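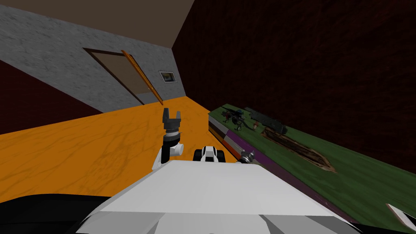
4.2 Who still bakes at home in Tallthorpe

I went into this part of the survey expecting the older households to do most of the baking, and I was wrong. Of the 751 people who filled in our form, the keenest bakers were parents with kids still in school, and they mostly baked bread – not cakes, which surprised me a lot. Mudassar Khokhar had guessed as much back in April and has been pretty smug ever since.

We also asked where people learned. Mothers and grandmothers came up all the time, but 74 people named a neighbor, and nearly all of those live on the two streets behind the old Pirzada bakery. I'd love to know more about that! Khokhar thinks the bakery's staff passed their recipes along after it closed, and I lean the same way, though our form never asked.

 The Gitanville answers are harder to read. We only got 21 forms back from there, so I've left them out of the totals and put them in the appendix.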